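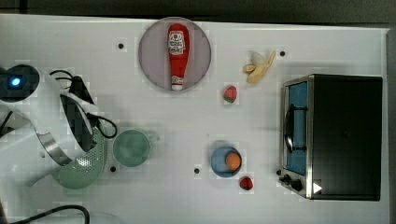

How to Clean Up a Greasy Toaster Oven Without Losing Your Weekend

I put this off for most of the winter, and then one night my garlic bread tasted like old salmon and that was that. So if yours has gone the same way, pour yourself a coffee and let's get going. It takes me an evening plus a quick wipe the next morning.

What you need

Baking soda, white vinegar in a spray bottle, dish soap, an old toothbrush, 2 microfiber cloths and a pan or sink big enough for the rack to lie flat. I buy my soda in the big bag from Derkach (the hardware store in Bumbridge, not the garden place) and it lasts me forever.

Step 1. Unplug it and let it cool all the way. Then pull out the rack, the tray and the crumb tray. Dump the crumbs over the trash — mine had an entire pepperoni in there!

Step 2. Put the rack and trays in hot water with a good squirt of soap and forget about them.

Step 3. Mix half a cup of baking soda with just enough water to make a paste like cake frosting. Spread it on the inside walls and the floor of the oven. Keep it well away from the heating elements, please. I got some on mine the first time and it smoked and stank up the kitchen on the next round of toast.

Step 4. Leave it overnight. I've tried cheating with an hour and you end up scrubbing twice as hard.

Step 5. In the morning, wipe out the paste with a damp cloth. Where it's stuck on, put a little vinegar on the cloth, wait for the fizz and wipe again. The toothbrush is great for the corners and along the door hinge.

Step 6. Now the glass. Same paste, ten minutes, wipe, then buff with the dry cloth. If you have a nonstick lining, check your manual before you scrub anything. My old Jometti had a coating that scratched if you looked at it funny, but the Clona I use now doesn't seem to mind.

Step 7. Rinse and dry the rack and trays, put everything back, and run it empty for ten minutes with a window open.

These days I empty the crumb tray every Sunday-ish — okay, whenever I remember — and line the baking tray with foil when I do anything with cheese. Don't line the crumb tray though, it can trap heat down there.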